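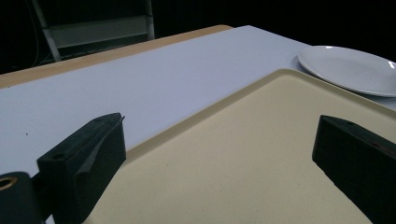
Cream serving tray with raised lip, on a white table, with a round white plate beyond the far rim.

Reading time: 4 minutes

Section 2. Setting out your tray and plates

Welcome to the part of the guide where things start to look like a meal. By now you'll have unpacked everything, gone over it with a soft cloth and found somewhere to put all that paper (we keep ours for wrapping the good glasses at Christmas, and very handy it is too). This section takes you through laying the Torwood tray for the first time, carrying it, and putting it away again at the end of the evening. None of it is difficult, and if you've carried a tray of tea up a flight of stairs in your life you know most of it already.

Before you begin

You will need the tray, your plates, a damp cloth and a dry one. Give yourself a clear stretch of table with a little room to spare on every side, as the tray is a generous size and does like its space.

Note: The surface is lightly speckled, with small darker flecks here and there. They belong to the finish and won't wash off, so please don't go at them with a scourer. Chutima Nuchit, who answers our letters, has had a good many on this very subject, and she is always happy to put people's minds at rest.

2.1 Preparing the tray

1. Wipe the table first. Crumbs and grit caught under a tray will scratch the table when you turn it, and on a white top the marks show dreadfully.

2. Wash the tray by hand in warm water with a drop of washing-up liquid. Run the cloth right along the inside of the lip and into the rounded corners, where flour and sugar love to gather.

3. Dry it straight away, the underside as well. A tray put down wet will sometimes cling to a smooth table and then come up with a jerk – not what you want with a full gravy boat on board.

4. Set it down with one long side facing you and press lightly on each corner in turn. It should sit flat. If it rocks, lift it and look underneath for a stray crumb before you suspect the tray.

2.2 Laying the tray

5. Put the heaviest thing in the middle. This will usually be the teapot or the casserole, on a folded cloth or a trivet if it has come straight from the heat.

6. Arrange the smaller dishes around it, leaving a finger's width between each dish and the lip.

7. Keep your dinner plates on the table beside the tray. They are wide, they slide, and they take up room you'll be wanting for the food. Garnet Friesen, who wrote the first version of this guide back in April, always puts one plate just past the far rim and serves straight across on to it, and once you've tried it that way you may never go back.

8. Add spoons and tongs last of all, with their handles pointing towards whoever is serving.

CAUTION: Do not place pans on the tray directly from the hob or oven. Always use a trivet. Heat marks cannot be polished out and are not covered by the guarantee.

2.3 Carrying

Stand close to the table, take hold of the tray at the middle of each short side and lift with your elbows tucked in. The lip will stop a cup that wanders a little, but it won't save one that has properly tipped over, so do walk at an ordinary pace. If there are stairs on the way, make two journeys of it. Two light trays are a great deal pleasanter than one heavy one, and you can have a biscuit in between.

CAUTION: Never carry the tray by one end, and never slide it off a table edge towards yourself when it is loaded.

2.4 Cleaning and putting away

Tea and beetroot are the usual culprits on a pale tray. Leave a damp cloth with a spoonful of bicarbonate of soda over the mark for 10 minutes, then rinse well and dry. Turmeric is more stubborn and may want a second go.

Store the tray flat, or upright in a rack if your cupboard is narrow. Should you stack plates on it, put a folded tea towel down first. The foot of a plate is often left unglazed, and it can be rougher than you'd think – run a fingertip round the underneath of one and see.

Note: The tray is not suitable for the dishwasher. The plates are, on an ordinary programme, though we'd suggest leaving a gap between them so the rims don't knock together.

If you have a question this section hasn't answered, write to Oranuch Petchrat at the Torwood shop, and do mention which size of tray you have. Instructions for the matching bowls are in Section 3.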